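Provberg lab wants your kitchen skills, one pickup at a time

By Sunee Kongkaew

I spent a good chunk of September with a gripper in my right hand, moving things onto a wire rack and off again, and I have to tell you it's a lot more fun than it sounds on paper. The Hanolis project has opened its second recording room, on the upper floor of the old Aston building in Provberg, and they let me come in as a regular demonstrator for a few shifts before writing this up.

For anyone who missed my piece in the spring, Hanolis is trying to get a robot arm to handle ordinary kitchen chores – unloading, stacking, putting things where they dry. The arm learns from people. You hold a gripper that works much like the one on the robot, you squeeze to close the fingers, and a camera on the tool records what your hand does. One pickup and one putdown makes one example. Then you do another one, a bit differently, and so on until your forearm starts complaining (mine did well before lunch!).

Montri Limsakul runs the room and writes the task cards. He used to plan shifts at the Thongsuk bakery across the river, and you can tell, because everything happens on a timer. Sessions last 30 minutes, then you swap out with the next person and go drink tea. On my best morning I turned in 148 examples, which I was very proud of until Montri pulled up the list and showed me that 12 of them had to go. I'd been starting the recording with the gripper already moving. You're supposed to hold still over the table first, fingers open, and only then reach.

"Everybody rushes the start," he told me. "The arm needs to learn where to begin, too."

The other thing I got wrong was being too tidy. I kept putting the rack back in exactly the same spot after each round, squared up nicely, like I would at home. Montri wants it shoved around. A little left, a little farther back, turned so the legs point at you. If it always sits in one place, the arm gets good at that one place and falls to pieces when somebody's kitchen looks different. So now there's a card on the wall that says MOVE THE RACK in big letters, and I'm told it went up the day after my first shift. I'm choosing to take that as a compliment.

The new room has five stations, up from two, and the biggest change is the light. In the old room there was a window behind the tables, and the afternoon recordings came out with a glare that made half of them hard to use. Now the blinds stay down and the lamps do the work. It's a bit gloomy when you walk in, but your eyes get used to it and I stopped noticing by my second session.

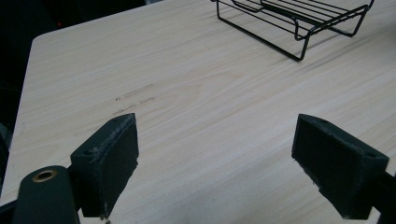 What I did keep noticing is how strange it feels to give up your fingers. With your own hand you just grab a spoon and that's that. With the gripper you have two flat pads and nothing else, so you start thinking about angles. Do I come at the handle from the side? Do I tip the tool and go in low? I got into a real mood over teaspoons, which lie so flat that I kept pinching air. Cups were easy. Lids were somewhere in between, and I'd rather not discuss the whisk.

Failed grabs stay in the set, by the way, as long as you go back and finish the job. Montri likes those. He says an arm that has only seen perfect pickups has no idea what to do after a miss, and I've certainly given it plenty of material there.

Hanolis plans to keep the Aston room going through the winter and is looking for about 12 more demonstrators, morning shifts mostly. Left-handers are especially welcome, as nearly everything so far was recorded by right-handed people. You don't need any technical background, and training takes one session. Sign up at the front desk on the ground floor, where they'll also find you a locker. Wear short sleeves or something that rolls up, and bring your own mug for the tea. I'm back in for the early shift next week and I've asked for the teaspoons again.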